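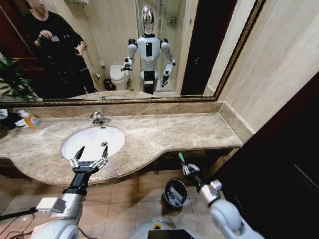
To: Fleet Users List
Subject: Re: Charging schedule for the Wandetti vans

Members of the list,

The Fleet Office has received several replies to the October notice on overnight charging and is answering them together. The relevant part of the earlier message is quoted first.

> Our depot took delivery of nine Wandetti electric vans in the spring.
> The handbook says to charge to 80 percent for daily use, but the
> October notice tells drivers to leave the vans plugged in until
> morning. Which one are we supposed to follow? Also, two of our vans
> show a lower range than they did in summer. Should these go back
> to the dealer?

Both instructions apply. The 80 percent limit is set in the vehicle menu and stays in force while the van is connected. A van left on the cable overnight will stop drawing power for the battery when it reaches the limit, and will draw again only to warm the cabin before the departure time, if one has been entered. Drivers should not raise the limit to 100 percent unless the next day's route is longer than 30 miles beyond the normal daily round.

The wording of the notice was not clear on this point. A corrected version will be posted at the Zornstead and Dumenitz depots and sent to this list.

On the question of range, some loss in cold weather is expected in any battery vehicle. The heater accounts for a large share of it, and tire pressure for some of the rest. Depots are asked to check pressures with the tires cold and to record the displayed range at full charge on two separate mornings. If the figure is still 49 miles or more below the one recorded at delivery, the van should be booked in at the Auer workshop, not at the dealer. Auer holds the service contract and can read the battery report on site. Please send the van with its charging cable – a faulty cable was found in one earlier case and had to be collected separately.

One further item was raised off the list. Vans at Dumenitz have been parked across two charging bays, which leaves the second post out of use. Each van is to be parked nose in, inside the painted lines. The spare posts on the north wall are for pool cars until 6 p.m. and are open to vans after that time.

Depots are also reminded that the $400 allowance for replacement cables is held per depot and not per vehicle. Requests above that amount need approval before the order is placed.

Replies may be sent to the list. Fault reports should continue to go through the workshop form.

Fleet Office
Zornstead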